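Gripper cell restart checklist, sim rig then floor unit
Site: Dranau, bay 3. Date 27/02/2024
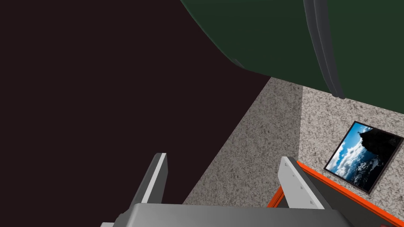 Filled in after the stall on the Pokik arm. Short version: fingers opened on command, arm drove low, wrist torque tripped, everything stopped with the arm still reaching. No one hurt. Run 725 in the log. Sim run first, floor unit stays locked off till all lines are signed.

1. E-stop, pendant. OK. Tested twice.
2. E-stop, gate side. OK but stiff. Needs a new button, ordered.
3. Fault code written down before reset. NO. Cleared by whoever got there first. Please stop doing this.
4. Fingers open and close full travel, no load. OK
5. Finger screws checked for tightness. OK on floor unit. N/A in sim.
6. Clearance to overhanging objects. FAIL. Planner only looks at what is under the palm, ignores anything hanging over the wrist. Milagros Javier has the ticket.
7. Clearance at the sides of the fingers. FAIL, same ticket. Margin set to 3 mm, should be 40. Someone copied the old Brimano config across.
8. Loose flat items on floor treated as obstacles. PARTLY. Picture frames get picked up by the map, then dropped again on the next refresh. Not good enough.
9. Dark surfaces. Not tested. Depth was patchy on these back in July, never closed off. Do it this time.
10. Torque limit at wrist. OK, tripped where it shoud.
11. Arm holds position after power cut. OK in sim. Floor unit still to do, two people, one on the gate.
12. Log saved off the machine. OK, 1,494 lines, on the shared drive under Cruzado.

Comments
Kerttu Kettunen: not happy with 6 and 7 going through as "known issue". They are the fault. No restart till both pass, and I want to see the rerun myself.
MJ: agreed. Margin change is in, overhang check will take longer. Will rerun from teh same start pose.
KK: fine. Put the lock tag number on the sheet as well, its blank again.

Status: LOCKED OFF
Open lines: 2, 3, 6, 7, 8, 9, 11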